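Clelano notebook, June
Bimanual set, box task — contact labels, second pass

Picked up from Lorenz's note on the first pass. Import finished at 11:20. 479 episodes came in, 467 survive the sync check. The other 12 all fail the same way: left and right gripper clocks drift apart after the first minute and the alignment on the start clap no longer holds at the end. I moved them to a side folder and left them unlabeled. They might be recoverable with a linear correction, low priority.

Question for this pass: can we get usable grasp segments from jaw width and wrist pose alone, without touching the images? Lorenz's rule from Lisport was written for rigid blocks. Grasp opens when jaw width stops decreasing for 6 frames while above the closed value, and ends when width grows again. On blocks it was fine. On the box set it misses whatever is thinner than the pad compression, so mostly cords, wires, chains and straps. The jaw reads closed, the rule says empty, and the episode gets a long "no contact" stretch while the object is plainly moving.

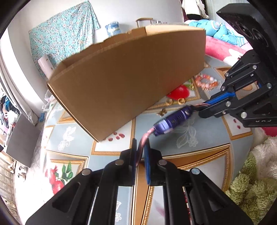 Two-gripper hold on the purple device: pink cord at one end, thin wires at the other.

This is the worst case for the width rule. Both jaws are on something thin, so neither side gives a width plateau I would trust. The wrist poses help more. While an object hangs between two grippers, the distance between the fingertips varies very little even when both hands travel. Tried this as a second cue:

- compute tip-to-tip distance d, smoothed over 9 frames
- mark a candidate when both jaws read closed and the spread of d over a half-second window stays under 8 mm
- require combined tip travel above 30 mm in the same window, to throw out two grippers parked over the table
- merge candidates separated by fewer than 5 frames

The travel condition matters. Without it, nearly every pause at the start of an episode comes back as a two-handed hold.

Ran it over the 145 episodes tagged "cord or strap" in the task sheet. Compared against Hermine's hand labels, with a match counted when both ends of the segment fall within 10 frames. Width rule alone misses the two-handed hold in most of them. With the distance cue, 15 episodes remain unmatched. Went through all 15 by eye after lunch:

Slack cord, 9 episodes. The operator lets the cord sag, the tips move toward each other, d changes, segment breaks in two. Merging over a longer gap fixes some of these and glues together real regrasps in others. Left as is.

Short holds, 4 episodes. Contact shorter than the window. Could shrink the window but the noise on d gets in.

Label errors, 2 episodes. Hermine agrees on one. The other we still argue about — she puts the start at first pad contact, I put it at first motion of the object. We need to write the definition down before anyone labels more.

Single-handed grasps of small pieces are a separate problem and the distance cue does nothing for them. Rings and beaded bracelets are the hard ones. A bracelet compresses unevenly between the pads, and width creeps for a long time before it settles. A flat piece gripped on its edge gives the same reading as nothing at all.

Box episodes add another complication. Once the fingers go below the rim, the wrist camera loses a lot of the work behind the cardboard, and the hand labels get softer too. 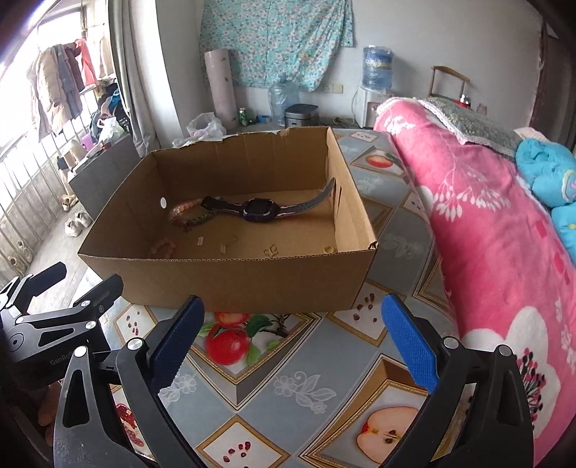
For the releases I would rather use height. If the tips are below the rim and the jaws open wider than 20 mm, call it a release and skip the check on what was held. Rim height has to come from somewhere. Dahlgren scripts assume a fixed box pose, and that assumption is poor for cardboard on a cloth, where every nudge shifts it. Lorenz suggests fitting the rim per episode from the lowest point of the wrist path on approach. Cheap enough to try on a small batch.

Also noticed: the blue finger pads saturate on the bright side of the room, so the color mask I use for checking pad separation drops out there. It only affects my plots. The labels don't use it.

Not done:
- exposure check on the window side
- rerun with d computed from pad centers (currently from the tool frame, offset not calibrated per gripper)
- task sheet has "strap" and "watch" as separate tags for what looks like the same thing, ask Hermine which to keep

Config saved as contact_v2 on the Prustirik share, next to Lorenz's original. Did not overwrite v1, the block results still point to it. Rim fit goes next, starting with the watch episodes, if Lorenz can export the approach paths before the afternoon run at 15:30.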